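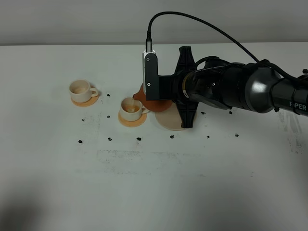
4.2 What changed on the tea counter at Plodside

I'll start with the people, because that's what I kept getting asked when I gave early talks on this work. Plodside is a tasting room, and pouring small cups of tea is most of what the floor staff used to do. They'd poured 2,961 cups in the September before we set up (the till keeps a tally, bless it), and they were pretty tired of it by the end of the month! The arm took over the plain pours. The staff kept the talking, the brewing and anything a guest asked for specially.

I expected the big change to be time. What I heard about in our interviews was wrists, and then boredom, and then a worry I hadn't planned any questions for, which was who gets to say a cup is good enough to hand over.

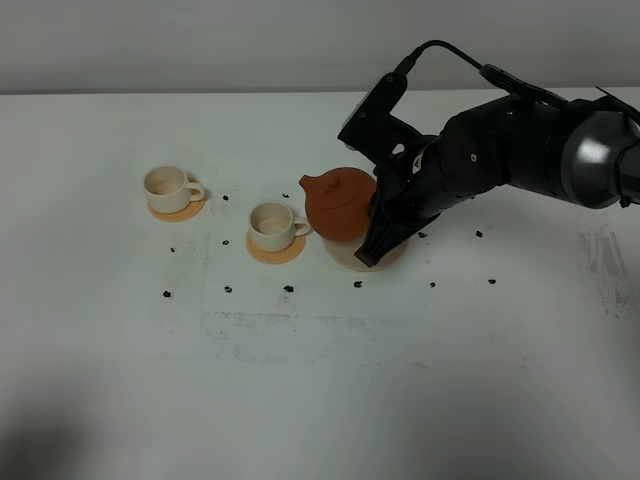
Prurkton, reading an early draft of this section, objected that we'd treated pouring as the dull part of the job when plenty of servers think of it as the skilled part. Fair enough. I went back through the interview notes with that in mind and the staff were split. Newer people were glad to be rid of it. Two of the longer-serving ones missed it, and one told me she'd felt like a guest at her own counter for the first while.
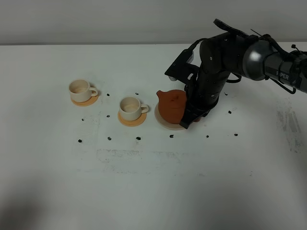

Training was where I'd do things differently. We used the Didenko handbook, which has 6 pages on stopping the arm and hardly a word on setting up for it, and setting up turned out to be the new job. A server now has to think about where everything goes before a pour (Figure 3 has the usual layout, with each cup on its own saucer, the handles turned to the right and the teapot's spout towards them). People who'd always laid a table by feel had to learn it as a pattern. Some liked that, and some grumbled to me about it at length, which I enjoyed more than I should admit.

Zurkier paid for the first 1,000 pours and asked us to log every time a person stepped in. I'm glad they did. The log became a favourite topic in the break room, and staff began writing their own comments in the margins.

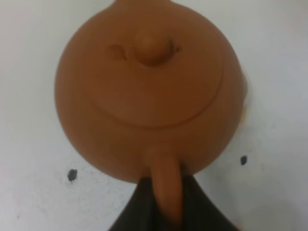
Did anyone lose shifts over it? Rosters stayed the same for the length of the study, though management made no promise past that, and the staff knew it. I've tried to keep that in view when reading the cheerier interviews. Section 4.3 goes through the step-in log by task.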